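The Grover Fault: Your Questions

Last updated September 5, 2021

I'm Marisol Arellano, and I run the bench at Tillow where our two-armed setup, Grover, practices feeding-time chores. Since word got out about the stall we had, I've been answering the same emails over and over, so I finally put the answers in one place. If yours isn't covered, write to me and I'll add it!

What went wrong, in plain words?

One of Grover's grippers stopped obeying the "open" command while it was holding a bag. It had closed, it kept squeezing, and the control screen cheerfully told me the fingers were open. I hit the stop button, the arms froze, and I stood there feeling pretty silly because I'd been looking at the screen and had missed the gripper completely.

Was anybody hurt?

No. My hands were well away from the table. We do have a rule about that, and I'm very glad we do.

So what was the cause?

A cable. Power and signal both run out to the gripper along the outside of the arm, and the cable has to flex every time the wrist turns. One of the wires inside had cracked near a connector, so the gripper lost its messages for a moment and the software went on showing the last thing it had asked for. We found the crack after 906 cycles on that cable (I'd guessed it would be good for way more than that). It's the purple one, and each arm has its own, with enough slack to get over the wrist.

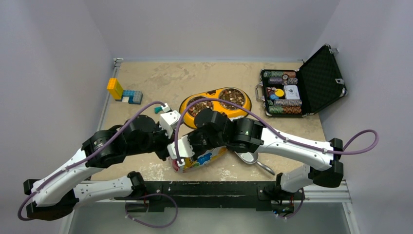 Savvas Christodoulou wrote in to ask why we don't just run the cables inside the arms, the way the big factory machines do, and be done with it. I'd love to! These arms don't have a channel wide enough, and when a cable does go bad I can swap it in 16 minutes without taking a joint apart. I'll take that trade for now, but Savvas has a point and it's on the list for October.

Why didn't the software notice?

It trusted itself, basically. It sent "open" and wrote down "open." Jinfeng Qiu rewrote that part, and now the screen shows what the finger sensor reports, or a big ugly warning if the sensor goes quiet for more than 800 milliseconds. The warning is hideous and I love it.

Does it matter that much with something soft?

More than you'd think. With a block, a stuck gripper just holds a block. A food bag folds up under the fingers, so the motor keeps finding a little more room to close, and if the arm tries to back away it drags the whole bag along with it. Kibble gets everywhere. We now cap the squeeze at a lower level for bags, and the arm isn't allowed to pull back until the fingers report that they've let go.
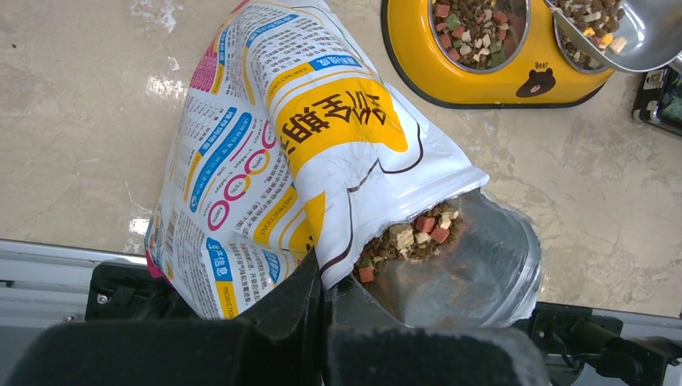

Grover's fingers on the food bag, bowls behind.

Can I reach in and free the bag myself?

Please don't, not with the power on. A gripper that has lost its signal may get it back at any second, and then it'll do whatever it was told last. Press stop, switch off at the wall, and then work the bag loose. Refugio Ibarra has taped this over the switch in very large letters.

Will it happen again?

Probably, in some form. Cables wear out. I've set a replacement limit well short of where this one cracked, and I bend each cable gently at the connector before the first run of the day while watching the signal light. Our sister bench at Chambi is doing the same and has already pulled 2 that looked doubtful.

Can I get the log files?

Sure, drop me a line and tell me which arm you're running. They're messy, and the timestamps on the left arm are a bit behind the ones on the right, which I still haven't fixed.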